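Bostelau 业余冰球联赛比赛记录：数据说明

整理：Theano Nikolaidis、Lavanya Panicker、Tianyou Lei

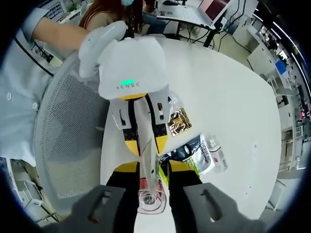 这套数据收的是 Bostelau 业余冰球联赛 19 个赛季的比赛记录，前后共有 7 支球队参加过，常规赛和季后赛合在一起约 1000 场，其中打进加时的有 67 场。原始材料是记录台填的纸质比赛单，有的字迹工整，有的潦草得让人想给填表的人打电话。我们在整理时尽量保留单子上原来的写法，凡是拿不准的地方就在旁边加一列标记，原值照样留着。这个做法有点像照片里那只透明塑料杯，杯口带着红色的标记，杯子仍旧是透明的，记号归记号，该看得见的还是看得见。如果您只想拿到一张干净的比分表，可以把带标记的行滤掉再用；如果您跟我们一样，对一场二十年前的比赛到底是谁进的加时球这种事情格外上心，那请连标记列一起读，里面的内容比比分本身还有意思。

为什么要做这个

联赛一直没有自己的档案。老球员聊起从前的比赛，各人有各人的版本，尤其是季后赛决胜场，说着说着连对手是谁都能争起来。Tianyou Lei 最早是为了写一篇关于加时赛的长文，想查 Carrasco 队那几年的季后赛成绩，结果在 Prastano 冰场的储物间里翻出了好几箱比赛单。文章后来写没写完先不提（还差一个结尾，他说快了），单子倒是一张一张录了下来。录到一半，Lavanya Panicker 加入进来，把原来那张什么都往里塞的大表拆成了几张小表，从那以后查东西才算方便了。Theano Nikolaidis 负责核对，她打过守门员，对扑救数格外较真，您在备注里看到语气特别严厉的那些话，多半出自她的手笔。

我们很希望这套东西能有人用。写队史也好，练习数据分析也好，跟从前的队友打赌也好，都欢迎！

文件里有什么

数据都是 CSV 格式，UTF-8 编码，逗号分隔，第一行是列名。用电子表格软件打开时请留意，有些软件会自作主张把比分“3-2”认成日期，所以我们把主队和客队的进球分成了两列，免得大家吃这个亏。各文件的内容如下。

games.csv：比赛总表，一行一场。大多数人只需要这一个文件。

goals.csv：进球表，一行一个进球，包括进球时间、进球队员、助攻队员和当时的人数情况。

penalties.csv：判罚表，一行一次判罚。早期赛季的比赛单只写了罚时长短，没有写原因，这些行的原因一列是空的。

goalies.csv：守门员表，记录每场比赛出场的守门员、面对的射门和扑救。这张表缺得最多，后面会专门讲。

overtime.csv：加时赛表，从总表里抽出来单独整理的，多了几列细节，是我们自己最喜欢的一张。

teams.csv：球队表，包括队名、简称、参加的赛季，以及改名的情况。

notes.csv：备注表，凡是在其他表里带标记的行，都能用比赛编号在这里找到说明。

总表的各列

game_id：比赛编号，由赛季序号和场次序号拼成，在所有表里通用。编号一旦定下来就不再改动，哪怕后来发现某场比赛排错了先后。真要看先后顺序，请用 order 这一列。

season：赛季序号，从一开始。我们没有用年份，联赛的赛季跨着冬天，写哪一年都会有人来问。

stage：阶段，取值为 regular（常规赛）或 playoff（季后赛）。

round：季后赛的轮次，常规赛为空。

series_game：系列赛的第几场。联赛的系列赛赛制改过几次，有的赛季一场定胜负，有的赛季三战两胜，后来还试过更长的，把大家累得够呛。

home 和 away：主队和客队的简称，对应球队表。所有球队其实都在同一块冰面上打球，所谓主队，只是按赛程表先写的那一支，在换边和最后换人时有优先权。分析主场优势的朋友请千万记住这一点，不然会得出一些很玄妙的结论。

home_goals 和 away_goals：最终进球数，含加时。点球大战的决胜球不计在内。

decided：分出胜负的方式，取值为 reg（常规时间）、ot（加时）、so（点球大战）、tie（平局）和 forfeit（弃权）。早期赛季的常规赛允许平局，后来取消了。

seed_home 和 seed_away：季后赛种子排位，常规赛为空。

flag：标记。空值表示没有疑问，其余取值见下文。

关于标记

标记只有几种，我们一开始设得很细，后来发现连自己都分不清，就合并了。

u 表示字迹看不清，表里的值是我们的判断。

c 表示两份材料说法不一致，比如比赛单写一个比分，张贴在冰场里的积分表却是另一个。遇到这种情况，表里一律取比赛单的值，另一个说法写进备注表。

m 表示缺失，原始单子没有找到，这一行是从积分表倒推出来的。倒推的比赛只有比分，没有进球明细。

r 表示由当事人回忆补充。回忆补充的内容从不覆盖纸面记录，只填在原本空着的地方。Prakash Nair 和 Ajith Joseph 为我们回忆了很多早年的比赛，两位从前是对手，坐在一起看单子的时候常常互相纠正。凡是他们俩都同意的，我们才写进去，不同意的就各写一句，放进备注表。读那些备注很有趣，有一条来来回回写了好长一段，争的是一次越位。

一行可以有不止一个标记，中间用分号隔开，例如 u;c。

加时赛表

这张表请允许我们多讲几句。联赛的季后赛加时采用突然死亡，先进球的一方获胜，场上人数则随赛季变化。常规赛的加时要短得多，时间到了还没有分出胜负就进点球大战。因为规则一直在变，单看某个赛季加时赛多或者少，说明不了太多东西，请一定结合 ot_format 这一列来看。

ot_format 写的是当时的加时赛制，包括每队场上人数和一节的长度。ot_time 是进球时加时已经进行的时间，按分和秒记录；点球决出的比赛，这一列为空。winner 是胜队，scorer 是打进制胜球的队员，assist 是助攻。goal_type 分为均势进球、多打少进球和少打多进球，最后那种极少见，Clitwood 队有过一个，至今仍有人在更衣室里学那个动作。

还有一列叫 equalizer_time，记的是常规时间里最后一个扳平球的时间。加这一列是 Lavanya 的主意，她想看看临近终场才扳平的球队，进了加时是不是更容易赢。我们自己粗粗看过一遍，觉得场次太少，不敢下结论，也就没有把结果写在这里。您要是有更稳妥的方法，请告诉我们。

守门员表的问题

守门员表是全套数据里最不可靠的一部分，先跟您说在前头。射门数由记录台的人手工画正字，换一个人，宽严就不一样：有人把打在门柱上的也算射正，有人连守门员没有碰到的都不算。还有几个赛季的单子只写了丢球，没有写射门，扑救数自然也就无从算起，这些行的 shots 和 saves 都是空值。请不要把空值当作零，我们自己就犯过这个错，结果算出一位扑救率极低的守门员，正好是 Theano。她很大度，只是把那一版的表格打印出来，留作纪念了。

中途换守门员的比赛，每位守门员各占一行，用 entry_time 标出上场的时间。空门期间丢的球不记在任何守门员名下，在进球表里用 en 标出。

队名的处理

球队改名是常有的事，换赞助、换队长、两队合并，都可能改名。我们的原则是看人：如果新赛季的名单里多数球员来自原来的队，就当作同一支球队，简称不变，新旧队名都列在球队表里。Carrasco 队改过两次名，最后又改了回去，表里统一用 CAR。Clitwood 队曾经停过一个赛季，回来以后沿用原来的简称 CLI。合并的情况比较麻烦，我们问过两边的老队员，大家都觉得自己那一支才是正宗，最后只好按合并后用的队名来算，另一支算作结束。对此有意见的朋友，备注表里给您留了位置。

隐私

球员的姓名在公开版本里只出现编号，同一个人在不同赛季、不同球队用同一个编号，转队的情况可以据此追踪。姓名与编号的对照由我们保管，不随数据一起发布。这毕竟是业余联赛，很多人来打球就是图个高兴，未必愿意让同事在网上搜到自己当年因为顶撞裁判被罚下场。本页写到姓名的几位都已经同意。如果您是从前的球员，想让自己的名字出现在数据里，写信来就可以；想把自己的判罚记录遮掉，也可以商量，我们会把那几行的球员编号清空，判罚本身予以保留，否则多打少的进球就对不上了。

裁判的信息一律没有收录。

怎样读入

用什么工具都行，表格不大，一台旧电脑也带得动。推荐先读总表，再用 game_id 去连接其他表。需要注意的有这么几处。

进球时间写作“节次加分秒”，例如 P2 11:40 表示第二节进行到十一分四十秒。早期的比赛单有一部分写的是剩余时间，我们已经统一换算成已进行的时间，换算过的行在 converted 一列写 y。

助攻最多两个，分为 assist1 和 assist2。有些单子分不出先后，就按纸上的书写次序填。

弃权的比赛按照联赛规定记比分，进球表里没有对应的行。把进球表加总之后去核对总表，差的多半就是这些，另外一部分是前面说过的倒推比赛。点球大战的每一次射门都没有记录，只有最后的胜方。

已知的问题

第三个赛季的季后赛缺了一整轮的比赛单，据说当时放在一个球包里，后来那个球包去了哪里，各种说法都有。我们只有最终的晋级结果，比分空着，标记为 m。

第八个赛季换过一次记录单的格式，新旧两种混着用了一阵，判罚原因的写法很不统一。我们归并成了一套说法，原文在 reason_raw 一列里。

Prastano 冰场有一年五月因为制冰设备检修提前收冰，剩下的常规赛没有补打，按当时的积分直接进了季后赛。那个赛季各队的场数不相等，算排名时请用胜率，别用总积分。

还有一些比赛单上的咖啡渍，恰好盖在第三节的进球上，凡是能对着光看出来的，我们都看了。

不适合拿来做什么

请不要用这些数据去评价某一位球员的水平。业余比赛的出勤很随意，有的队员一个赛季只来几次，有的守门员临时被拉去打前锋，还进了球。也请不要拿来跟职业联赛比较，两边的节次长度、冰面条件和判罚尺度都差得远。至于博彩方面的用途，我们想不出一个业余联赛的历史比分能帮上什么忙，但还是要写明，我们不同意这样使用。

更新与反馈

数据会不定期更新，每次更新时，比赛编号保持不变，改动的行写进备注表，注明改了哪一列、旧值是什么。如果您在文章里引用了具体的数字，最好把下载时的版本号一并写上，方便以后对照。

发现错误请来信，附上 game_id 就好，有当年的照片、秩序册或者自己记的小本子更好。Tianyou 一般晚上回信，如果他说的是“马上看”，通常指打完下一场球以后。手头还留着第三个赛季季后赛比赛单的朋友，不管那张纸现在是什么模样，请务必联系我们，路费我们出，晚饭我们也请。

使用许可

非商业用途可以自由使用、修改和转载，请注明“Bostelau 业余冰球联赛比赛记录”以及整理者的姓名。商业用途请先写信来谈。用这套数据做了图表或者写了文章，也请寄一份给我们，会贴在冰场更衣室外面的墙上，给大家系冰鞋的时候看。

致谢

感谢 Prakash Nair 和 Ajith Joseph 陪我们翻了那么多旧单子，感谢 Prastano 冰场让我们在储物间里一待就是一个下午，也感谢历年坐在记录台后面的每一位，那个位置冷得很，手套又不方便写字，字迹潦草一点是完全可以理解的。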